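Racing with us: the bits people keep asking

Do I need my own kart?
Nope! I raced a hired one for two seasons (number 78, horrible steering, loved it).

When do the gates open?
Half seven in the morning for racers, nine for everyone else. Scrutineering shuts at ten and I can't sweet-talk them, sorry.

What does a season cost?
£736 for the Trindik Cup, tyres not included. Single rounds are £90.

Can I swap classes halfway through?
Yes, but your points stay behind. I learned that one in July, grr.

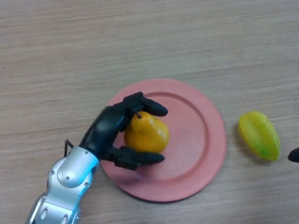 Cathal Madigan: Do the points stay behind if you only move up from juniors on your birthday?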